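6. Faults and stoppages

6.4 Gripper does not release the glove

Applies to the single-arm glove station, De Graaf cell layout, with Uvska control software. Revised March 6, 2025.

This fault shows up as error 300 on the Uvska screen. The controller has sent the open command and the jaws have not reached the open position within 2 seconds. The arm holds where it is with the glove still in the jaws. Error 300 does not cut power to the joints, so treat the arm as live until you have finished step 3.

The usual cause is a fold of coated material drawn in between the jaw tips. Coated gloves grip the jaw faces much harder than plain knit ones. A pick through the palm gathers more material than a pick at the cuff, and a tight bunch can work its way into any step or notch in the jaw. 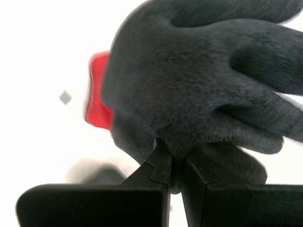
Niilo Hämäläinen adds that at Bistbridge the same error came back every few shifts until they lowered the closing force, and that cleaning the jaws made no difference there. Try the force setting first if your jaws are already clean.

CAUTION: Do not pull the glove to free it. The jaws can open or close suddenly when the load changes. Keep fingers away from the pinch point at all times.

CAUTION: The arm will drop when joint power is removed. Support it before step 3.

To clear the fault:

1. Press Hold on the Uvska screen. Do not press Reset yet. Reset repeats the last command and may move the arm.

2. Have a second person support the upper link from the side, with both hands clear of the joints and cables.

3. Switch off joint power at the station switch and fit the lockout tag. Lower the arm until the gripper rests just clear of the table.

4. Wait 10 seconds for the drives to discharge.

5. Turn the jaw release screw counterclockwise until the jaws separate. If the screw will not turn, stop and call Tumer service. Do not lever the jaws apart with a tool.

6. Lift the glove out. Check the coating where it was pinched. Discard the glove if the coating is torn – loose pieces stick to the jaws and bring the fault back.

7. Wipe both jaw faces with a dry, lint-free cloth. Look for residue in the corners of the jaw tips.

8. Check that the wrist cable is free to move and has not caught on the housing.

9. Turn the release screw clockwise to its stop. Support the arm again, remove the tag and restore joint power.

10. Press Reset, then Home. Stay outside the reach of the arm until Home is complete.

Test pick after clearing

Run one pick at low speed before going back to automatic. Lay the glove flat inside the tape markers, with the fingers spread and no folds in the palm. Start the approach and press Hold when the jaws are above the glove. Look from the side and check that they point straight down at the table.

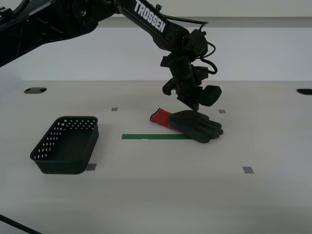

Figure 6-3. Gripper above the glove, jaws not in contact.

If the jaws are tilted, run the wrist calibration in section 4 before you continue. If they are straight, release Hold and let the pick finish. The jaws must open fully on the first command.

Note: The default closing force suits plain knit gloves. For coated gloves, select the Coated profile in the pick menu. The change takes effect at the next Home.

Note: Replace the jaw pads every 4,000 picks, or sooner if error 300 appears twice in one shift. Worn pads let the fabric slide in toward the base of the jaws.

Write each error 300 in the station log with the glove type and the pick point. If the fault returns after a pad change, send the log to Eero Honkanen at Tumer service and leave the station locked out until you have a reply.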